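Wrist camera stream lags the gripper state in sim

Dalia Tamošiūnaitė
Policy reads the wrist view and finger width together. Fingers render fully open, yet the width I log still says closed. 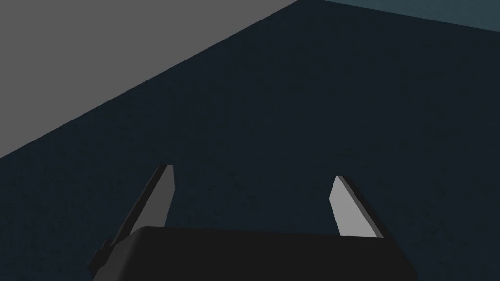

Control runs at 100 Hz. The offset is always 4 steps. Is the renderer ahead of physics?

Huenchumán
No – your width topic is probably buffered. Stamp both with sim time and set the queue to one. Had the same in May.

peltbridge
try 200 Hz, fixed it for me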